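Skistico Retail Brief: Home Improvement Tenants Look to Smaller Stores

Home improvement retailers are reconsidering the size of their stores as leases signed during the last expansion period come up for renewal. Ackroyd, which operates 70 locations, confirmed in November that it will not renew 2 of its largest leases and will test a smaller format in neighborhood centers instead.

The smaller stores will carry paint, hardware and seasonal goods. Lumber and appliances will be available by order, with delivery from a regional warehouse. Landlords should note that the new format requires less parking but a larger loading area than most grocery-anchored centers now provide. 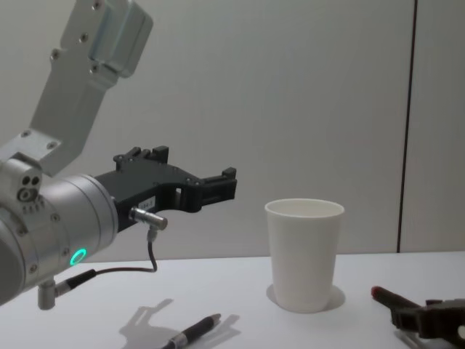

Silver robot arm with green indicator light.

Kukudell has taken a different approach. The chain will keep its current buildings and sublease unused garden space to local operators, with each agreement limited to 30 months. Skamura, which owns several of the properties, has approved the plan.

"Owners who wait for a single replacement tenant may wait a long time," said Naveen Shakya, director of leasing research. "We recommend that clients review their subdivision costs before the renewal window opens."

The full report is available to members on request. Questions about individual markets may be sent to the research desk.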